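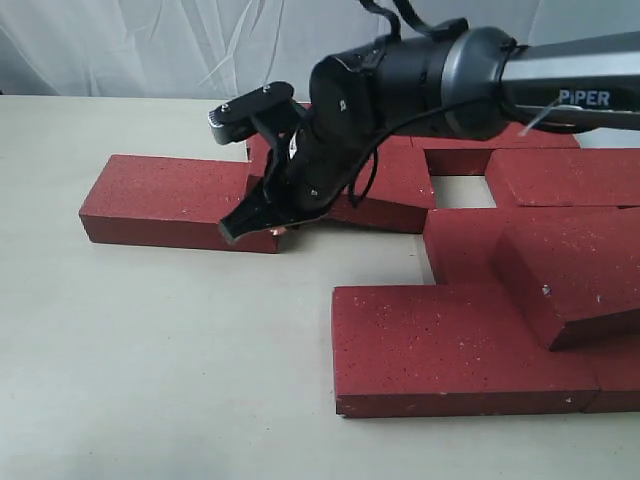
Katalin Gulyás asked at the August review whether the people on the laying tables would still have a trade when the two arms could do the bricks without them. She asked for the question to be answered in writing, and it is taken first in this report. The short answer is that the arms take over part of the job, the part people complain about most, and that the rest of the job has changed more than we planned for.

Progress report, second period
Brick handling at the Romitz paving workshop
Prepared for the Jondov workplace fund by Botond Csizmadia

1. Background

Romitz makes up sample panels and small pre-laid sections of brick paving for builders and garden suppliers. Before the project, every brick was picked up, turned, checked and set by hand. The grant pays for trials with robotic arms on the laying work, for training, and for time off the tables so that staff can take part. Vogler supplies the table fittings and the sequence software. The control work is done in our own shop.

2. Work done in this period

We ran 664 laying attempts on the trial table, all with dry bricks and no mortar or sand bed. An attempt is counted as good when the brick ends up flat, in its place in the bond, and no one has touched it. Of the 664 attempts, 507 were good. In the first period we did not keep a proper count, so there is no fair figure to compare with.

The failures fall into a few groups. The most common is a brick that comes down on the edge of the one next to it and stays tilted. Next is a brick that turns slightly in the grip and leaves a wedge-shaped gap. Chipped corners make both worse. We had hoped to use seconds for the trials to save money, and we still do, but the chipped ones are now kept apart and used only when we want to test for that problem.

Running bond is the only pattern tried so far. Herringbone was in the plan for this period and has been moved to the next one.
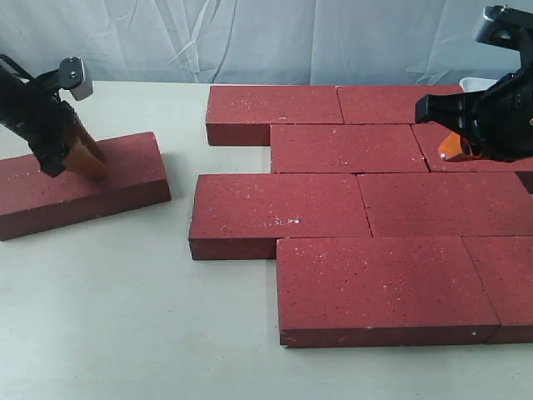 The half-brick offset gave us more trouble than the picking. A row that starts a little off carries the error along, and by the third row the joints no longer line up with the drawing. Ilse from the day shift suggested setting the first row by hand against a straightedge and letting the arms go on from there. We tried it for the last part of the period and have kept it. It adds a few minutes per panel.

3. What has changed for staff

Five people work on the laying tables. None has lost hours, and the fund's condition on this has been met.

Lifting is down on the trial table. On an ordinary day one person there used to handle about 503 bricks. The person minding the arms now handles the first row, the cut pieces and whatever has to be put right. Two staff members with wrist trouble have asked to stay on that table.

Other things are less welcome. Minding the arms means standing and watching for long stretches, and several people said they were more tired at the end of the shift than after laying by hand. We now change over every 90 minutes. The pace was also a sore point. The arms are slower than a practiced layer, and people found it hard to wait when they could have finished the panel themselves. The shift lead has agreed that output on the trial table is left out of the weekly targets until the end of the project.

All five have done the basic course on stopping, clearing and restarting the arms. Two have gone on to the second course and can now change a laying sequence without calling me. A pay step for that skill was raised in the staff meeting. Management has not decided on it and I have asked for an answer before the next report.

4. Spending

Spending on materials and small parts came to 2,963 in this period, slightly under budget. The largest items were replacement finger pads and a second set of cables. Training time was over budget by two days, which we would like to cover from the amount left on materials. Please confirm that this is allowed.

5. Delays

The link to Jindport, our stock and order system, is not ready. Panel drawings are still typed in by hand at the table, and this has caused at least two wrong layouts. The work is waiting on a change to how Jindport stores brick sizes.

6. Next period

Start on herringbone. Try a check for tilted bricks before the next one is set. Move panel drawings over from Jindport if the change is made in time. Repeat the staff interviews, this time with the evening shift included. Katalin Gulyás has offered to sit in on these, and staff have agreed.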